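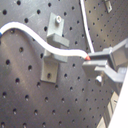

White cord, gray bracket, holes holes holes

ok thread on cord routing bc I keep answering the same thing in DMs. quick, I have a meeting soon

1/ pick the holes before you bolt anything. I mean it. lay the cord down by hand first, push it around till the curves look lazy, THEN put brackets where it wants to go. did it the other way for most of December and every single run was fighting me

2/ cord choice. went through a stiff one from Tistley, hated it, remembers every bend it ever had in the bag. the one I'm on now is softer and it drapes. 35 inches. could go a bit longer tbh

3/ brackets: plain gray L ones, Kullura. base flat on the plate, bolt, done. don't crank it till you're happy with the angle!! quarter turn past snug is plenty

4/ colored tape on the cord. cheapest thing on the bench and the best thing on it. mark where you want each bit to end up and you can tell from across the room if something slid. wrap it tight, one layer and a little overlap. fat tape = snags on everyting

5/ if the tape collar gets fuzzy just redo it. 8 minutes for a whole cord, and that's with coffee
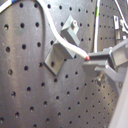
Cristóbal Medina asks if a bracket set at an angle to the hole grid isn't just asking for trouble, he'd square everything up and live with a tighter bend.

6/ so, re squaring up: tried it. looks lovely. bends are awful. cord comes off a square bracket and has to turn right away, so it kinks or pops out. angle it a little toward wherever the cord is headed next and it behaves. only one bolt through the base so you can swing it wherever you like

7/ only downside, one bolt can creep. I draw a pencil line along the edge of the base. silver pencil, shows up on dark metal. if the bracket's off the line in the morning you know

8/ ok slack. everybody leaves too little. you want proper dips between the fixed points, like a phone line. pull it flat and all the load goes on the two end ones and those are what lets go first
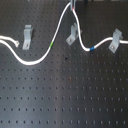
and the dips don't need to match! wide shallow one, then a tighter one, fine. what you don't want is a sharp corner right at the top of a hump. if there's a corner, move the fixture over a hole, try again

9/ different color for each spot. I use red green blue. used to do all red and then sat there going "wait which red". learn from me

10/ plate care bc Lucienne asked. dry cloth, then a tiny bit of alcohol on anything sticky. tape gunk in the holes is the worst, wooden toothpick, go slow. scuffs don't matter. I have made peace with scuffs

11/ keep the loose bits OFF the plate while you work. says me
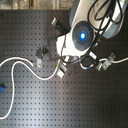

spare knobs, bolts, that one washer, all of it goes in a lidded tin now. Hubmann mint tin, fits in a drawer. well mostly it goes in the tin

12/ lighting! overhead light on these plates gives you a big pale glare stripe and a white cord right next to it is a pain to see. tilt the lamp or shift your stool over a foot. haven't tried a matte mat under the cord, Andri swears by one, anyone?

13/ shopping list since ppl will ask: soft white cord, L brackets, short bolts, three tapes, silver pencil, toothpicks. hex key that you tie to the bench w string. mine's on its third life

gotta run, will do clips tomorrow, that's a whole other rant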